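Robotics Club: Sorting Task Moves to Two Arms

The Jultby robotics club has started the second half of its spring project, and the Monday group now has both arms working from the same table. Until March we used only one. The task is sorting: an item is picked up, the program decides which bin it belongs in, and the arm drops it there. Pink is for anything soft or round, blue for everything else.

The target is 200 picks in a session with no one touching the controls. The best run so far stopped at 11. Most misses come from the fingers closing too early, so the Yazzie team is rewriting that part of the code, and the Flestel team is working on the handoff between the left arm and the right. Each team gets 400 practice picks before the demo night, logged on the shared sheet. Please fill in the sheet before you leave, including the bad ones.

Tennis balls are the main test item for now. They are cheap and all the same size, and they roll when the grip is wrong, so a mistake is easy to spot. 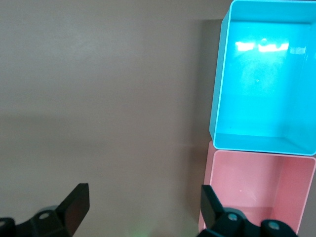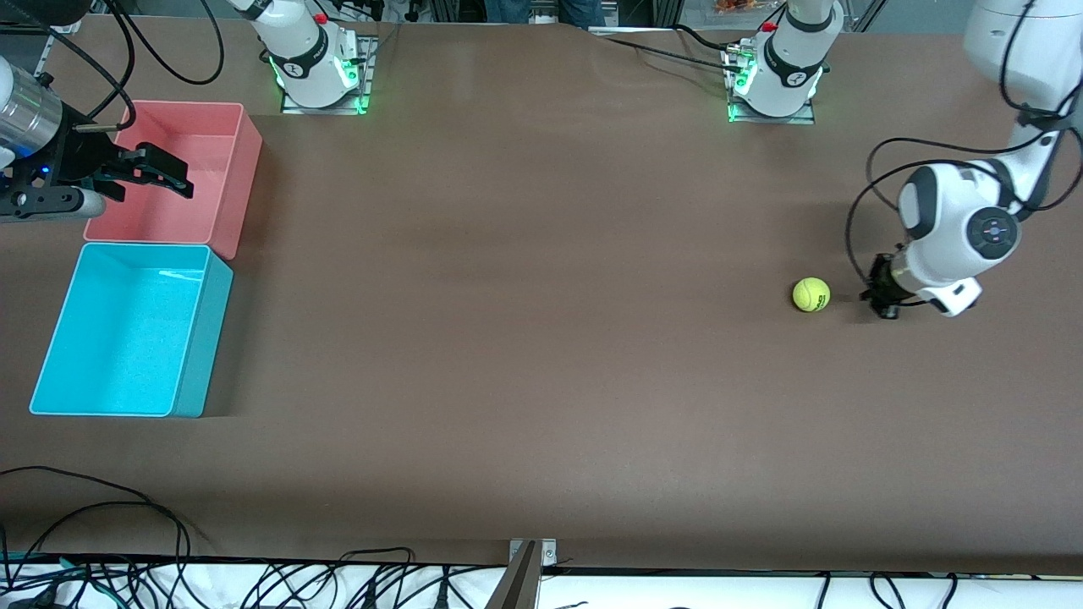

Both bins and a gripper, from the two camera views the teams are using.

Hermenegildo Sandoval wrote in after the last issue to say that 200 picks is the wrong goal. He would like to see the club get 20 in a row with a mix of items, and then change the lighting and do it again. "A long run with one kind of ball tells you the ball is easy," he wrote. He also asked that the bins be swapped between sessions, so the program can't get by on position alone.

The Yazzie team has agreed to try the swap. The number stays at 200 until the members vote on it at the next meeting, which starts at 6:30 in the usual room. Bring the Brusteck manual if you took it home.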